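4. Recording lid and container tasks with the hand-held gripper

Pretton collection guide, revised October 25, 2025
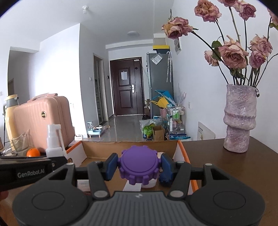
Section 3 covered charging and pairing. If the Lullum app still shows an amber dot, go back and fix that first. The app will let you record anyway, and the file will be useless.

1. Choose a task from the Miser list. Lid tasks are the short ones and a fair place to start.

2. Leave the room more or less as it is. Earlier versions of this guide asked for a bare table and a plain wall. We have yet to see evidence that it helped, and homes don't look like that.

3. Open the fingers fully, then press Record. Wait 2 seconds before moving.

4. Close on the rim of the lid until both fingertips touch. Lift, turn or place it as the task card says.

5. Hold still, release, and press Stop.

6. Repeat until you have 11 takes. Shift the container a little between takes.

Note: The app gives each take a "quality" score out of 6. Treat it with suspicion. As far as we can tell it rewards smooth movement and has no idea whether the lid went where it was supposed to. Watch the playback yourself.

Note: Keep your fumbles if you recovered from them, and tag them "recovered". Baysal's manual says to delete them. We disagree — a set made up only of perfect grasps tells you very little about a bad one.

Caution: Do not squeeze harder to rescue a slipping lid. Let go and start the take over.

Caution: Keep your free hand clear of the jaws while recording.

A full set is 460 takes across all tasks. You may hear that more is always better. We'd sooner have a smaller set with honest labels, so stop when you get tired and colour-code the unfinished cards for next time. Uploading is in section 5.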